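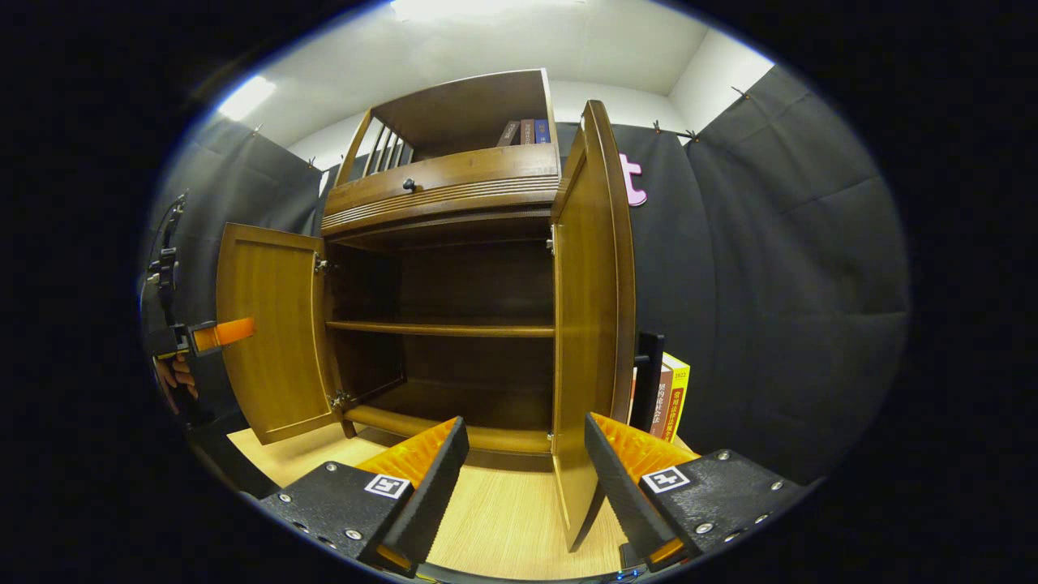

Clutier, July 20, 2019

Home | Notebook | Finishes | Contact

Second day of the wax test. I mixed 35 g beeswax with the Vular oil, and the paste is still too soft for doors and drawer fronts. Next batch gets 36 g of wax and five drops less of oil — small steps, or I will not know what changed.

The Pinness sample took roughly 11 minutes to haze, the Chung one was slower. Grooved molding needs a brush, the cloth leaves paste in the low places. To check tomorrow: smell inside a closed box.

2 comments | 5 shares
Last updated: July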